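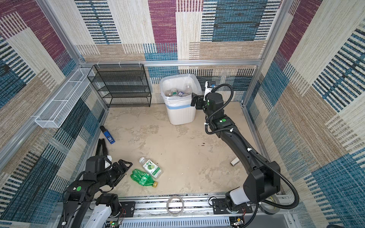
Thursday, February 8, 2024

Bottle day. Clear plastic ones, some with white and blue labels, and the caps still on. I always mean to take the caps off first and I never do. The bin takes a fair number if they lie flat, fewer if they go in standing up.

The black wire rack in the corner has nothing on it, and neither does the white basket on the wall. Ayman Zoubi wants the rack for his jars. I told him he could have two tiers -- the basket stays mine. I bought it in Narness in January and still have no plan for it.

The beige floor needs a scrub. Gray smudges all over it. Lina Masri says vinegar, I say dish soap, and so far neither of us has picked up a brush.

Bottles on the floor by the bin, orange caps and a white one. The blue band does a decent job of holding the liner over the rim. I used to tie a knot in the corner of the bag and it slipped in every time.

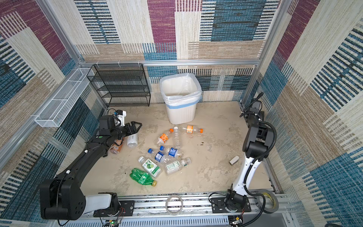
Do the bottles have to be rinsed before they go out? Lina asked at supper and I looked it up: a quick rinse is enough, and the labels can stay on.

Need more liners. Had soup, called Ayman back about the jars, and he wants three tiers now. Bed by ten.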